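Home News desk Court desk Guides Contacts

Leclerc court diary: user guide, section 4
Setting up alerts and filing from court 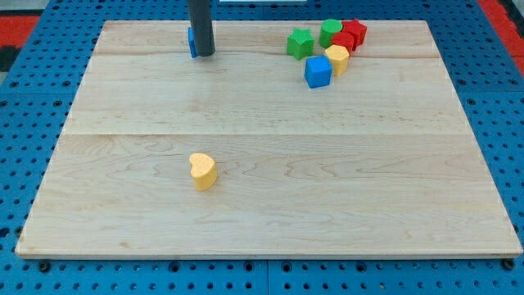

Section 3 got you logged in. Now the bit that matters -- getting the right cases in front of you before the hearing and getting copy back after. Written for Wenton and Lesow reporters, Stalville people see note at the end.

Updated 09/06/2020, Hélène Li

4.1 Adding a court

1. Open Leclerc, go to Diary, then Courts.
2. Type the town, pick the court. Careful: Wenton has a magistrates' and a crown, listed one above the other. Easy to pick the wrong one.
3. Tick Daily list. Leave Archive unticked. The archive holds 2,106 old listings and will clog your inbox.
4. Save. Wait for the green bar.

Note: lists come in the evening before and change overnight. Check again first thing.

4.2 Following a case

1. Search by defendant's surname or by case number. Number is better, spellings wander.
2. Open the case, press Follow.
3. Choose what you want alerts for. Plea, trial, sentence is plenty for most. Do not choose All, you'll get every adjournment.
4. Put your initials in the Owner box. If there are initials there already, ring that person first.

Names with accents: search without them. Leclerc drops them from the index.

CAUTION: an alert is not a source. It says "sentenced", you still need the sentence from the court, with the charge exactly as put. Convicted of two counts and cleared of a third is three facts and all three go in.

4.3 Restrictions flag

Red flag by a case = an order has been logged. No flag means nothing has been logged, so ask the clerk anyway, every time.

1. Click the flag and read the whole order.
2. Copy the wording into the top of your story file, in the Legal box.
3. If it covers a child or a complainant in a sexual offence, take out name, school, street, workplace, and anything else that adds up to the person. Relationship to the defendant is the one people miss.
4. Send to Qusai Semaan on the legal desk before filing. Not after.

CAUTION: complainants in sexual cases are anonymous whether or not there's an order. Don't wait for a flag.

4.4 Filing from the building

1. Phone on silent before you go in. No photos and no recording, anywhere in the building.
2. Take your note by hand or on the laptop. Check the court is ok with laptops, some benches like to be asked.
3. Step outside the courtroom to ring in.
4. In Leclerc press New copy. Case number fills in by itself, the age and address don't. Type them as read out in court.
5. Short version first, up to 232 words. Full version when you're back.
6. Slug it TOWN-SURNAME-STAGE, eg WENTON-SURNAME-PLEA. No spaces or it wont send.
7. Press File. Wait for the receipt number.

Note: jury out of the room? Nothing from that part goes in until the trial is over. Mark it HOLD in your notes, big letters.

4.5 If it goes wrong

Error 519 -- you've been logged out. Copy your text somewhere safe, log back in, paste.
Error 645 -- case is locked by another user. Look in the Owner box, ring them.
Alerts stopped -- following ends automaticaly at sentence. Press Follow again if there's an appeal or a confiscation hearing in June.
No receipt -- treat it as not filed. Ring the desk and read it over.

Stalville: your court is not on the daily feed yet. Add cases by hand under Diary, Manual entry, and do 4.3 and 4.4 the same as everyone else. Problems to Hélène.

Next: section 5, Inquests

Print this page | E-mail this page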